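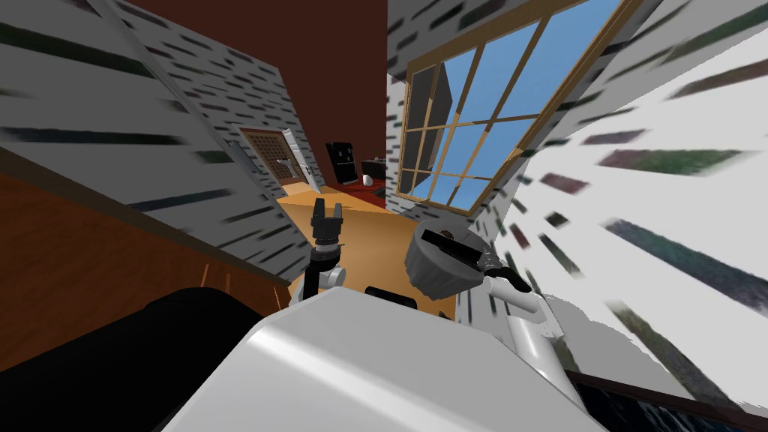 Physics engines get all the glory, according to one engineer on the simulation team at Etavine, and the part that eats the working day is the walls. Change the paper on them and a planner that was doing fine on plain paint may start hunting for edges that aren't there.

That's why I spent a happy afternoon there looking at made-up apartments. The one the team had loaded has birch-bark walls and an orange wood floor, with a two-armed robot in front and a doorway way off at the back. It's a lot to look at! The software has to look at it too, and work out which of those little dark dashes matter (none of them).

The tool that builds these rooms is called Enik. It swaps surfaces, shifts the furniture and tips the viewpoint, then hands the result to the control code and lets it try. The library held 515 rooms when I visited, and I could have clicked through every one.

What got me excited was the planner, Dititz. It keeps 2 plans going for each job, one per arm, and checks them against each other before either gripper moves. When the plans collide, one arm waits. Watching that on a timeline view - two colored bars sliding apart until they fit - is more fun than it has any right to be.

Perception is the harder half. A pattern that repeats across a whole wall gives the depth code very little to hold on to, and the team argues a lot over whether to fix that in training or in the filter that comes after. The training camp was ahead when I left, and a new batch of rooms was rendering overnight for a rematch in September.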